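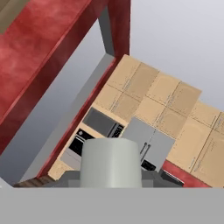

Enseñar tareas de cocina a un brazo simulado mediante control remoto
Informe final del proyecto - Asignatura de Robótica de Servicio

1. Objetivo

El proyecto consistió en recoger demostraciones de una tarea doméstica en simulación y entrenar con ellas una política por imitación. La tarea elegida fue abrir la puerta del microondas partiendo de una postura de reposo. Queríamos saber si una persona sin experiencia previa puede generar demostraciones útiles viendo solo lo que ve la cámara de la pinza.

2. Entorno

Trabajamos con una cocina virtual que incluye armarios de madera clara, horno empotrado, microondas, frigorífico de acero y encimera roja. La cámara va fija a la muñeca y se mueve con ella, de modo que la cocina aparece inclinada cuando la muñeca gira. Una parte de la pinza queda siempre dentro de la vista y puede tapar el mueble que hay detrás. En la postura mostrada al inicio, el dedo oculta un trozo del frigorífico, mientras que el microondas y el horno quedan a la izquierda.

Para gestionar los episodios usamos Pluria, un programa que escribimos en Python durante el curso. Guarda las imágenes, las posiciones articulares y las órdenes del operador con la misma marca de tiempo.

3. Control remoto

El operador maneja el brazo con un mando de dos palancas. La izquierda desplaza la pinza y la derecha cambia su orientación; el gatillo la abre y la cierra. En la primera versión los movimientos se expresaban respecto a la base del robot. Con la muñeca girada, empujar la palanca a la derecha producía un desplazamiento en diagonal en la pantalla, y los operadores corregían continuamente. En la segunda versión los referimos a la cámara - el cambio fueron unas pocas líneas de código - y las trayectorias salieron más cortas.

4. Recogida de datos

Participaron 16 operadores. Cada uno practicó antes de grabar y podía descartar un intento si perdía de vista el tirador. Al terminar teníamos 600 episodios válidos, con un límite de 30 segundos por episodio. Eliminamos también las pausas largas del principio, porque la política entrenada con ellas tendía a quedarse quieta.

5. Resultados y problemas

La política aprendió bien la aproximación. Los fallos se concentraron en el agarre: la pinza llegaba a la puerta desplazada y cerraba en vacío. Los episodios grabados con la primera versión del control empeoraban este punto, y el modelo final se entrenó sin ellos.

Queda pendiente añadir una segunda cámara fija y repetir la prueba con la puerta del horno. No llegamos a medir el cansancio de los operadores, aunque varios pidieron descansar a mitad de la sesión.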